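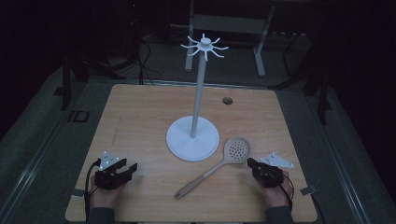

We've had the Remel hand-held gripper kit on trial for 7 weeks now and I said I'd post some notes. Short version: the hardware is good, the software is fine, the price needs thought. For the trial we stuck to kitchen items, mostly hanging things up and putting them down again. The white stand with the eight curved arms is the hard one, and the slotted skimmer with the long handle is what we pair with it most.

What you get for the money: two black grippers, two marker plates, cables, a calibration card and a license for the recording software. The case is extra. I'd buy the case.

The two grippers are meant to be used as a pair, one in each hand. You can run one alone, but the software keeps a slot open for the other and you have to dismiss a warning every time you start a recording. I've asked for a setting to turn that off.

Fingers first. The toothed tips hold thin handles well. On smooth round ones they let the handle roll a little if you pick it up too far from the middle. Remel sells a softer pad set that should help. We haven't tried it.

The marker plates stay put. I expected to be retightening them every day and have done it twice. Keep them clean, though. A thumbprint across the dots was enough to lose tracking for a few seconds, and you don't find out until you play the recording back.

Cables are my main complaint. They come out at the hand and pull on your wrist when you turn it over. After an hour you notice. Velcro at the forearm fixes most of it – the kit should ship with a strap.

Tracking has been steady on our bench as long as the lights don't change. We lost a full afternoon to a flickering tube, which I blame on us. With that replaced, we threw out far fewer recordings.

We set out to record 1000 demonstrations and finished with 2926, so speed isn't a problem. A short pick and place takes a few seconds. Hanging something on a hook takes longer and you fumble more than you'd like.

Compared with the Posico set we rented in September: Posico is lighter and has better cables. Remel closes more evenly and the jaws don't drift. If your work is mostly small parts I'd still look at Posico first.

Support: the Clullham office answered both of my emails the next day. One answer was a link to the manual, and it was the right page. The other was a firmware file that fixed a dropped connection on the left unit.

Replacement fingers are 300 a set before shipping. That's a lot for a part that wears. Ours show some rounding at the teeth already, so budget for it.

Would I buy it? For a two-handed setup, yes, at the current price with the strap and the case thrown in. I've sent that to Remel as our offer. The Gill adapter plate arrived this morning, so mounting notes will go in a separate thread.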